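Farnden Supply Co.
Home > Furniture Parts > Feet, Glides and Casters

Girkora Self-Leveling Table Feet, Set of Four

$20 per set
In stock. Ships from our warehouse, usually the next morning.

The wobbly table has been around as long as the table, and for most of that time the state of the art has been a folded napkin. Sugar packets are popular too. We have pulled matchbooks, bottle caps, a guitar pick and most of a wine cork out from under tables sent to us for repair, and every one of them was put there by someone who believed the matter was settled.

The Girkora foot replaces the plain screw-in glide at the bottom of each leg. There is a small piston inside with a thick fluid behind it. Set the table down, wait a moment, and each foot sinks or stays put until all four are carrying weight. Move the table to the patio and it does it over again. There is nothing to turn and nothing to fold.

What's in the box

Four feet, four lock washers, and an instruction sheet in six languages. The English is fine. Our Finnish customers tell us the Finnish is excellent, as it should be, coming from Pitkänen, who make the things.

Will they fit my table?

Probably, if your table has screw-in feet now. Turn it over (clear it first, you would be surprised) and unscrew one. The standard Girkora comes in a 1/4-20 thread, which suits a lot of American restaurant bases, and in M8, which suits a lot of everything else. Choose yours from the menu before adding to cart. If you can't tell which one you have, take the old foot to a hardware store and try it in a nut of each size. The one that goes in without swearing is your thread.

Tables with nail-in glides need a threaded insert in each leg. We sell those on the inserts page, along with the drill bit.

Pedestal tables take them as long as the base has four screw-in feet. If the base has three feet, you don't need us. Three feet don't rock. They have other problems, mainly when somebody leans on the wrong side to reach the bread.

Weight and travel

Each foot is rated by the maker at 339 pounds. That covers a dining table, the dinner, and the uncle who sits on the edge of it to tell a story. The feet take up the difference on an ordinary uneven floor, meaning tile, brick, old boards, and the kind of concrete that was poured late in the afternoon. They won't make a level table out of a sloping room. All four feet will be touching and your peas will still roll toward the window.

Installation

1. Turn the table upside down on a blanket.
2. Unscrew the old feet. Keep them somewhere, since you'll never need them unless you throw them out.
3. Put a lock washer on each new foot and screw it in by hand until snug. A wrench is how threads get stripped, and we can tell from the photos.
4. Turn the table right side up and put it where it goes.
5. Press down lightly in the middle and let it settle.

If it still rocks, the trouble is likely upstairs. Grab the top with one hand and the base with the other and see if they move separately. If they do, tighten the screws that join them. No foot on the market can help a top that has parted ways with its base.

Care

Wipe the feet when you mop. Don't oil them. Don't drag the table, either, although we know you will. The pads are replaceable and come in their own bag on the spare parts page.

For restaurants and offices

A bulk box of 100 feet is $238, without the individual packaging or the six languages. That does 25 four-footed tables. Both threads are available, but we can't mix them in one box. People ask, and the answer from Pitkänen has been a very polite no every time.

Compared with the Plarkau

We also carry the Plarkau, which levels with a thumbwheel. It's cheaper and simpler, and it holds its setting until the table is moved. For a heavy desk that will stay in one corner until the house is sold, buy the Plarkau. For anything that gets pushed together for parties of eight and pulled apart again, buy these.

From a customer

"I run a small lunch place with a brick floor that the landlord calls historic. I put these on every table in May. I still find folded napkins under the legs -- people see a cafe table and they just assume." -- Capucine Leclerc

Returns

Send them back within the usual return period if they don't fit. Feet that have been installed and taken off again are fine as long as the threads are clean. We can't take back feet that have been painted to match the chairs, however good the match.

A note on lighter tables

Small round tops on a single column are the ones we get the most mail about. They don't weigh much, so the feet have less to work with and take longer to settle after a move. Give them a bit longer, and press down in the middle as in step five before you set out anything you'd mind wearing.

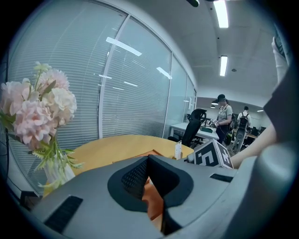
If that still leaves some rock in it, try a quarter turn of the whole table. Floors are uneven in some directions more than others, and a small table can usually be talked into one it likes.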